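Print this page | E-mail this entry

Workshop notebook, salon bench
3 July 2020

Back on the curl-hold trials today, and what a lovely quiet day to do it! I had all the hair swatches laid out before my first cup of tea (the fine straight ones, the wavy ones, and that coarse batch from Berhe that fights me every single time), and I wanted to settle which setting lotion we ought to recommend for updos that have to last through a ceremony and a long supper afterwards.

I did 22 swatches in all, half with the Trondik lotion and half with the Rududow mousse, wound damp on the medium rollers and left to dry on their own. After that a pass with the iron at 180 degrees for the stubborn ones, five seconds each and no more, as I scorched a good piece back in January and I still haven't forgiven myself. The fine hair took the mousse beautifully and kept its bounce right up to the afternoon break. The lotion made it go stringy and a bit grey-looking, which is a shame, as I do love the smell of it.

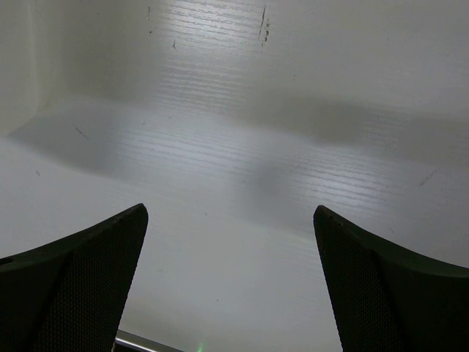
Coarse hair was another story altogether, and I had to go back and wind it tighter before it would behave. The lotion won there, hands down, though it wants a good long cool-down before you brush it out. For judging colour and frizz I'd like us all to use a plain pale background from now on, mostly white like the one in the photo, where the dark shapes stand out so clearly at their edges. On the old patterned towel I kept mistaking the weave for flyaways, and I've crossed out two of my own scores because of it.

Still to do: the humidity test, which means running the kettle in the small room again with the door shut (sorry in advance to whoever has the desk next door). I'd also like to try the Telteck pins against our ordinary ones in a low chignon, on the silky swatches especially, where everything slides. We're down to 14 clean rollers, so please wash yours and put them back in the blue tub when you've finished.

Recent entries
Rinsing out setting lotion without losing the wave
Low chignon, second attempt
Which brush for which swatch
Notes on braiding fine hair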